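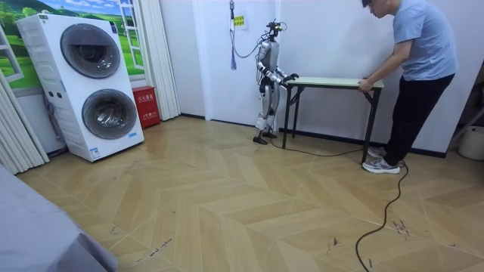

A folding table in a small room with a wooden floor.

Setting Up a Spare Room for Podcast Recording

Household Guidance from the Sastthorpe Audio Library
Prepared by Nghĩa Cao, Home Recording Advice
Last revised October 28, 2023

The Library lends microphones, stands and headphones to residents who record interviews, music commentary and entertainment podcasts at home. Over 800 loans were made last year, and most of the questions received at the desk concerned the room and the household around it. The following tips apply to any small room in ordinary domestic use.

Choosing the room

Clap once in each room under consideration and listen for a sharp flutter afterward. A bedroom with curtains, a bed and a full bookcase will usually sound better than a larger room with bare walls. Rooms that share a wall with a bathroom, boiler or laundry area should be avoided where there is a choice. If the only available room faces the street, record in the evening and keep the window side behind the speaker.

Treating hard surfaces

A thick rug under the table and chairs makes the greatest difference for the least money. Quilts may be hung over doors on a tension rod or laid across a clothes rack placed behind each speaker. Egg cartons have very little effect on the voice and are a fire risk. They are not permitted in the Library's own recording rooms.

Foam panels should be put up with removable strips. Wipe the wall with a dry cloth first, press each strip for half a minute, and wait an hour before hanging the panel. Strips pull paint away if removed at an angle; draw them straight down, slowly.

The table

Folding tables are suitable for two or three speakers, provided the leg locks are fully engaged. Check each lock before placing equipment on the top. A rattle heard in a recording is often a loose hinge or brace, which may be quieted with a strip of felt. Place a folded towel under each microphone stand. Guests who tap or drum on the table should be offered a cushion for their hands - this is a common habit, even among experienced broadcasters.

Cloth covers are recommended, and should be pinned beneath the edge so that they do not drag on cables.

Cables

Run microphone cables and power cords along separate sides of the room. Where the two must meet, cross them at a right angle. Tape cables to a rug with cloth tape only, and lift the tape the same day.

To store a cable, coil it loosely in the direction it wants to turn and fasten it with a fabric tie. Winding a cable around the hand and elbow twists the wires inside and shortens its life. Borrowed cables are numbered; please return number 26 with microphone 26, and so on.

Household noise

Before recording, sit silently for one minute with headphones on. The following should be checked:

Refrigerator and freezer, if the kitchen adjoins
Ceiling fans and window units
Clocks with a second hand
Phones, including those set to vibrate
Pet collars and tags

A refrigerator may be switched off for a short session. Place the car keys inside it as a reminder to turn it on again.

Cleaning microphones and headphones

Unscrew the metal grille, where the maker allows this, and wash it in warm water with a drop of dish soap. Let it dry overnight before replacing it. Foam windscreens may be washed in the same way, squeezed in a towel and left to dry away from heat. Never spray any cleaner directly onto a microphone. Headphone pads should be wiped with a slightly damp cloth after each guest.

The Plemumier headphones in the loan collection have removable pads. Spare pairs are kept at the desk and may be requested without charge.

Recording considerately

Residents of apartment buildings are advised to tell their neighbors when a session is planned, particularly where music will be played. Guests should be told before they arrive whether pets are in the home, and where to park.

Loans and returns

Equipment may be borrowed for two weeks from the Sastthorpe and Tedevby branches. The Mai Room at Tedevby is available to cardholders who do not have a quiet space at home, and bookings for November are open. Please allow equipment that has been in a cold car to reach room temperature in its closed case before use. Damaged items should be returned with a note describing the fault; repairs should not be attempted at home.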